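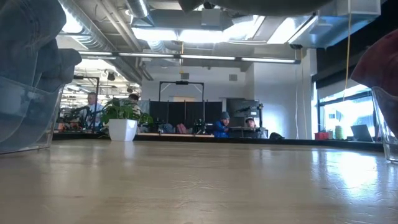
Home | Interviews | Workshops | About

Nadja Eberhard sorts things for a living, and I'd wanted to pick her brain for ages! She runs Karholm, a small outfit that helps shared workshops get their tables back.

"Everyone wants to talk about shelving," she told me. "I start with the table. Two clear bins, one at each end, and then we argue about what goes in them."

Why clear? She laughed (she gets asked a lot). "You look through the side and you know. I had 65 labeled boxes at Brabec and people still opened every one."

She's fond of wood tops too, scuffs and all, and big open rooms with the ducts showing. "Bad for echo, great for light. You see the mess coming."

My own desk came up, sadly. Her advice was to clear one end of it and stop there for the day. I've managed half an end so far.

Comments

petra_m: We use clear bins too, but ours scratch like crazy.

Dov: More on the labels please!

lindy13: Half an end is more than I've got.

Related
Rokum: a workshop tour
Where Govbridge keeps its tools
13 ways to store cable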